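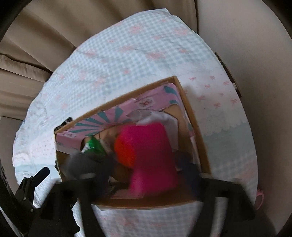
Mateja Ristić

Posted 16 May 2021

Moving out in September and trying to decide how to pack books. I have 63 boxes on my list and a third of them would be books. My brother says use big boxes and fewer of them. The van people, Prodberg, charge 300 for the half day no matter how many trips to the door. I've been packing on the bed because my back doesn't like the floor. What size did you all use?

irnlow_nat
Small ones. A big box of hardcovers is too heavy for one person and the bottom gives out on the stairs. I moved from Irnlow to Brevow with small boxes only and would do it again.

S. Softić
Disagree. Big boxes are fine if you put books in the bottom third and fill the rest with towels and sweaters. You end up with fewer boxes to label too.

irnlow_nat
Then your books are spread over every box you own and you can't set up a shelf until all of it is open. Did that once.

S. Softić
I label mine. Took me 2 evenings to unpack.

silvan_st
Whatever size you pick, tape the bottom seam twice and run a strip across the middle. Paperbacks flat, hardcovers upright with the spine against the side. Don't mix them in one layer.

Mateja Ristić
Why not mix them?

silvan_st
The hardcover corners dent the paperbacks. I lost a set of atlases that way, or the covers anyway.

jasmina n
Ask Prodberg if they have a weight limit per box. Hoxha did when I used them and they left 2 of mine on the sidewalk until I repacked. It was in the contract, I just hadn't read it.

Mateja Ristić
Checked, there is a limit and it's lower than I thought. Going with small for the books and big for bedding and clothes.

S. Softić
Still think you'll run out of small ones. Buy extra.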